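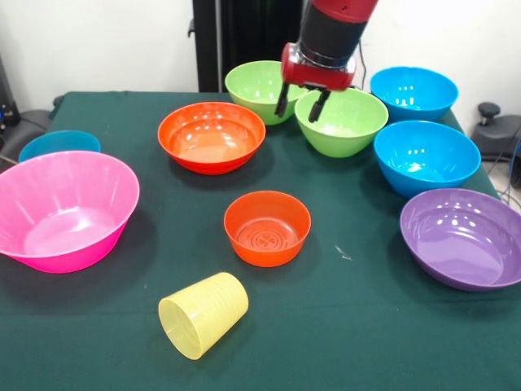
Tabletop arm and plastic bowls: what rules do you follow for bench setup?

tornetti_bench
We run pick and place with a small arm and coloured plastic bowls on a cloth-covered table. Three of us share it and everyone has their own habits. I've been asked to write a one-page bench rule before the Saturday session. What should be on it? Speed limit, where people stand, how the cloth is fixed?

Wouters
At Clukum ours is short. Nobody reaches over the table while the arm is enabled. The e-stop stays within reach of whoever is running it. Speed is capped at 50 per cent for any new program, and the first 2 runs are done with a hand on the stop. Clip the cloth under the table edge so it can't bunch up and shift the bowls. Cables get tied back behind the base and checked before power on. Write down who is allowed to change the limits.

A bench rule doesn't replace your risk assessment. Do that first and take the numbers from it.

lultix77
we just tape a line 60 cm out from the table and stay behind it. never had a problem. also pick bowls that are different colours, saves arguing about which one you meant in the log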